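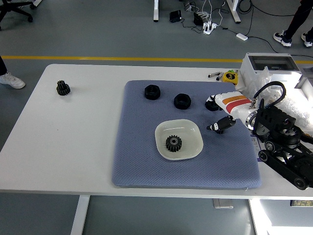

Small parts on a padded mat, with a shallow dish for the gear.

Keeping Track of Little Parts When You Fix Things at Home

I love taking things apart! Mixers, clocks, the old Lellonen fan in the hallway, all of it. Putting them back together used to be the miserable half, and a few cheap habits have changed that for me completely.

Start with something soft on the table. A padded mat stops screws from bouncing, and it's so much kinder to your elbows (and to the finish on whatever you're fixing). Mine is a Doucette bench mat I've had for 10 years and it still wipes clean with dish soap.

Lay parts out in the order they came off, left to right. Going back together, you just work right to left. If you have to stop for dinner, slide a baking sheet under the whole mat and move it to a shelf.

Muffin tins are wonderful for screws! One cup per step, with a scrap of masking tape for the label. Egg cartons work too, but they tip over if you so much as sneeze.

Take pictures as you go. I took 19 of a Panmont hand mixer last July and used every single one, mostly for the springs.

Greasy gears? Warm water, a drop of dish soap and an old toothbrush will do it for plastic ones. Let them dry overnight on a towel, then add a tiny dab of fresh grease. Go easy, a dab the size of a grain of rice is plenty.

Lost a screw anyway? Stretch a piece of old pantyhose over the vacuum hose, hold it on with a rubber band and run it over the floor. It takes around 20 seconds and I've found two earrings that way as well!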